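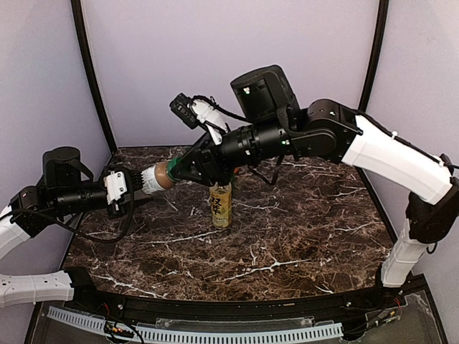
图1 双臂配合夹持瓶子,左夹爪夹标签一端,右夹爪夹绿色瓶盖

双臂协同拧瓶盖:控制软件部分的课程项目报告

先交代一下我干了什么。这学期的项目是在实验室那套双臂平台上做一个“开瓶”任务,硬件是现成的,我一颗螺丝都没拧过,所以这份报告只讲软件:两条手臂怎么规划、怎么对齐时间、怎么在拧的时候不把瓶子扯飞。整套程序我起名叫 Skarnel,没什么含义,当时新建文件夹总得打点什么进去,后来就改不动了(改过一次,十几个 import 一起报错,我默默改了回来)。

一、为什么选这个题

开题的时候我还有另一个备选,是让单臂把瓶子按颜色分类。老师看完说可以做,但估计两周就做完了。于是我头一热选了双臂。拧瓶盖听起来特别小,人做起来不用过脑子,可是拆开一看麻烦全在里面:两只夹爪要同时抓住一个小东西,中间形成一个闭合的链条,任何一边的位置误差都会变成另一边的力。我们的夹爪又没有力传感器,只能从电机电流里猜。

二、程序的大结构

Skarnel 分四个进程,感知、任务、规划、执行,中间用消息队列连着。感知进程读腕部相机的图像,给出瓶身轴线和瓶盖中心;任务进程是个状态机;规划进程给两条手臂各出一条轨迹;执行进程负责把轨迹切成小段发给驱动。

一开始我把规划和执行写在一个进程里,图省事。结果规划偶尔卡一下,执行那边就跟着断粮,手臂一顿一顿的,像网络不好的视频会议。拆开以后立刻顺了!这件事花了我一个周末,早拆早好。

状态机有这几个状态:找瓶、左手抓、抬起、右手靠近、右手抓、拧、松开、回位。每个状态都有超时,超时一律退到“回位”,不搞什么聪明的恢复。我写过一版聪明的恢复,它会在右手没抓到盖子的时候自己换个角度再试,然后有一次左右手互相让路让了半天,谁也不肯先动,我只好按急停。

三、规划:两只手怎么不打架

两条手臂的底座分在桌子两侧,工作空间在中间重叠,重叠的地方恰好就是要干活的地方。图1里能看到夹爪靠得有多近,右边那只就在立着的黄色瓶子上方,所以避障也得把桌上的其他东西算进去。

我用的是采样式规划,把两条手臂当成一个大机器人一起规划。好处是不用操心谁先谁后,坏处是维度高、慢。第一版规划一次要等好几秒,我就坐在那儿看终端光标闪。后来改成两步:离得远的时候各走各的,只做简单的时间错开;两边夹爪都进入重叠区以后才切换成联合规划。这样大部分路程都很快,只有最后那一小段需要认真算。

采样上限设成 3000 个点,再多收益不大,再少的话瓶子一倾斜就经常找不到解。碰撞模型我偷了懒,连杆全用胶囊体近似,夹爪用凸包。夹爪手指中间本来是镂空的,凸包把那块空间也填实了,规划器就觉得很多姿态不可行。最后我把右夹爪拆成三块凸包,问题好了一大半。线缆完全没有建模,这个我知道是个隐患,手腕下面垂着的那圈线在某些姿态会晃得比较大,我的办法是限制腕关节的转动范围,很土,但有用。

抬起以后瓶子不是竖直拿着的,是斜的。斜着拿右手腕有比较大的余量可以转;竖着拿的话,右臂肘部要抬得很高,转不到半圈就撞关节限位。这个角度是我离线扫出来的:写了个脚本,把瓶身倾角和抓取高度做成网格,每个格子都解一遍逆运动学,看剩余转角有多少,挑最大的。脚本跑一晚上,第二天早上看热力图,那一刻真的挺有成就感的(热力图配色也很好看,可惜报告页数有限放不下)。

四、拧:电流当力用

拧的动作本身是右腕旋转加一点点沿轴线的后退。后退多少很关键,螺纹每转一圈瓶盖会往外走一点,你不跟着退,两只手就会沿轴线互相顶。我写了一个很简单的导纳控制:从右臂电机电流估计轴向力,力大了就让右手退一点,力小了就停住。

电流信号噪得要命。我加了低通滤波,滤得太狠又有延迟,手臂反应慢半拍,开始来回晃。调参调到怀疑人生,最后的截止频率是一点点试出来的,没有理论依据,老实写在这里。还有一个坑是摩擦:关节刚启动那一下电流会蹦得很高,程序以为碰到东西了,马上后退,手指就从盖子上滑开。解决办法是每次开始转的前 21 个控制周期不看电流,等它过了静摩擦再接管。

另一个坑是时钟。左右臂各有一个驱动进程,时间戳各打各的,我以为在同一台电脑上就没事,结果两边的缓冲长度不一样,左边总是比右边晚执行。单独看哪条手臂都很完美,合在一起瓶子就被轻轻扯一下。现在两边都听执行进程的统一节拍,缺一帧就两边一起等。

五、感知

这部分我做得最少。瓶身用点云拟合圆柱,瓶盖靠颜色分割,绿色在深棕色桌面上算是很友好的了。桌面是带浅色纹路的大理石花纹,我本来担心纹路会干扰边缘检测,后来不用边缘了,也就没有这个问题。相机的手眼标定用的是 Plarton,组里自己维护的一个小工具,界面丑但是稳。建议每次动过相机支架都重标一遍,我有一回没重标,抓取点整体偏了,我还对着规划器查了一下午的 bug。

六、结果

从 1 月开始攒日志,到写报告为止,一共跑了 298 次完整流程。失败主要集中在右手抓盖这一步,其次是拧的过程中打滑。正式验收前我把参数冻结,最后连着跑,失败了 13 次,每次都存了日志和两边的电流曲线,放在附件里。其中有好几次是同一个原因:左手夹在标签上,标签表面有点滑,右手一转,瓶身跟着转。程序目前看不出来瓶身在转,它只知道自己腕关节转了多少,于是很高兴地报告“拧完了”。

七、没做完的和想继续做的

最想补的就是上面说的瓶身打滑检测,用左腕相机盯着标签上的字做光流应该就够。然后是联合规划的速度,可以把上一次的解拿来热启动,De Haan 那个规划库好像支持,我还没看完文档。换瓶子也没试过,现在的参数全是对着这一种瓶子调的,换个大一点的估计要重扫倾角。

下学期如果去 Grulumville 交流的名额下来了,这套代码会留在实验室的服务器上,readme 我写了,启动顺序一定要先执行进程再规划进程,反过来会收不到第一条轨迹,原因我还没查到。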